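Laundry Claims: Reader Questions
Compiled by Anjani Kwok

Readers of the Clerno household pages send in more mail on laundry than on anything else, most of it quoting a label. I don't sell detergent. I've been reading packaging for 19 years and my patience with it is about gone.

Do I need a separate detergent for dark clothes?
Probably not. Fading comes mostly from rubbing, heat and sunlight. Turn things inside out, wash cool, and don't stuff the drum. Products sold for darks usually leave out bleach and brighteners, and plenty of cheaper bottles leave them out too. Read the back before you pay for the front.

The Zokthorpe booklet says their scent beads "refresh fibers." What does that mean?
I wrote and asked. I got a coupon. As far as I can tell it means the shirt smells of the beads. If you like the smell, fine, but it won't remove sweat or skin oil, and it can cover them up long enough for you to wear a dirty shirt to work.

My shirts come out creased no matter what I do. Is it the machine?
It might be, but check the load first. Clothes packed tight and left sitting after the spin will crease in any machine at any price. Take them out promptly, shake each one hard, and hang or fold it. I'd try that for two weeks before calling anyone. 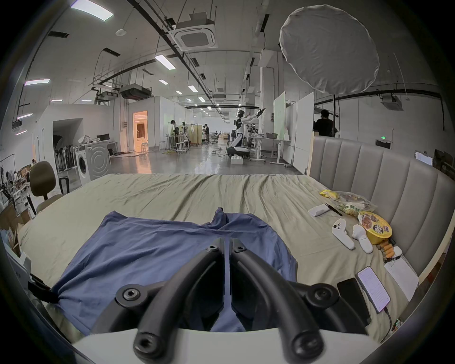
Blue garment on the bed, crumpled.

Do wrinkle release sprays work?
A little, on cotton. So does plain water in a spray bottle, followed by a firm tug and some time on a hanger. I've tried the Pillai spray beside tap water and couldn't tell the sleeves apart the next morning. Somebody with better eyes may disagree.

Are wool dryer balls worth it?
They may keep sheets from rolling into one big lump. The claims about shorter drying times are all over the place, and I notice that the most generous ones are printed on the boxes. They won't soften towels that are stiff from too much detergent.

A box promises 1,000 loads. Can that be right?
Look for the small print on load size and dose. A "load" there is often a half-empty drum of lightly soiled clothes. Fill the machine the way a family fills it and the number drops fast.

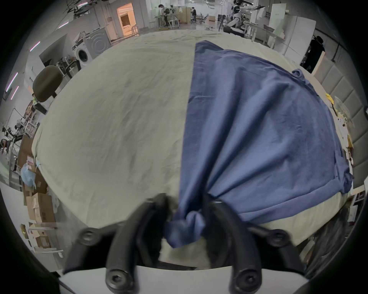 Page 70

Is vinegar a good softener?
People swear by it. It can help with mineral buildup in hard water, but it can also be rough on rubber seals over time, and your machine's manual may warn against it. Never put it in with chlorine bleach. The fumes are dangerous.

Should I buy a folding board?
Clanitz sells one, and it does make neat squares. A big magazine and a flat surface will do the same job. If you're folding for a shop, buy the board. If you're folding for one dresser, I doubt you'll still be using it in July.

Why does everything say "dermatologist tested"?
Tested tells you a test took place. It doesn't tell you the result, how many people took part, or what they were compared with. If your skin reacts to detergent, go fragrance-free, use less, and run an extra rinse. See a doctor if it keeps up.

Can I send you a label to look at?
Yes, front and back, please. Letters go to Laundry Claims, Box 917. I read them all and answer the ones I can.

Last updated Monday, April 18, 2022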